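Old embedded board and Windows 10: which chipset driver, and in what order?

Asked in January by Xiaoqing Du

I have a Telonport mini-ITX board that came out of a retired kiosk. It has a socketed CPU, 2000 MB of usable memory according to the BIOS screen, and a passive heatsink. It ran Windows 7 32 bit for years. I put in a new SSD and did a clean install of Windows 10, also 32 bit. The install went fine, but Device Manager now shows 3 unknown devices, and one of them is the SM Bus Controller. 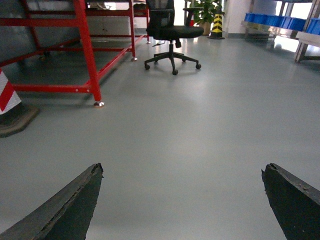 Reading time: 3 min

What I have tried so far: Windows Update found the network driver and nothing else. The driver CD that came with the board has a chipset folder, but the setup program stops with "this operating system is not supported." I also downloaded a package from a driver site called Hoderetti, which wanted to install its own updater first, so I canceled it.

The computer works. Sleep does not, it goes to a black screen and I have to hold the power button. I would like to fix that before I put the case back on. Does the chipset driver have anything to do with sleep, and can I use the Windows 7 one?

Reply from Bhuiyan

You can usually use the Windows 7 chipset package on 10. It is mostly INF files, which are text files that tell Windows the name of a device. Don't run setup.exe. Copy the chipset folder from the CD to the hard drive, then in Device Manager right click the SM Bus Controller, choose Update driver, Browse my computer, and point it at the folder with "Include subfolders" checked. It should pick up the right INF. Do the same for the other two.

If it says the best driver is already installed, look at the hardware ID. Properties, Details tab, then pick Hardware Ids from the list. You want the part with VEN and DEV in it. Search the INF files for the DEV number. If it isn't in any of them, you have the wrong package for that device. 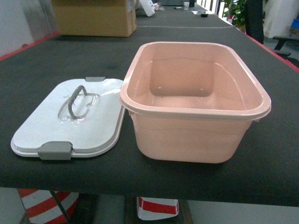
Order matters a little. Chipset first, restart, then graphics, then audio. The management engine driver can go in last. On boards of that age one of the unknown devices is very often the management engine or the serial port part of it, and you can leave it alone if you don't use remote management.

On sleep, the INF for the SM Bus will not fix it. A black screen on wake is usually graphics. Check whether you are running on Microsoft Basic Display Adapter. If you are, sleep won't work properly until a real graphics driver is in.

Reply from Lerix

just update the bios

Reply from Xiaoqing Du

The folder method worked for the SM Bus Controller and one of the others. The last one has a DEV number that isn't in any INF on the CD. And yes, it was on Microsoft Basic Display Adapter. I installed the Windows 7 graphics driver the same way and it wakes up now, though it takes nearly 10 seconds for the picture to come back.

I have not touched the BIOS. The newest version on the Telonport page has no notes with it, and I don't want to flash it without knowing what changed.

Viewed 446 times

Contact | Terms of use | Copyright by the respective posters | Back to top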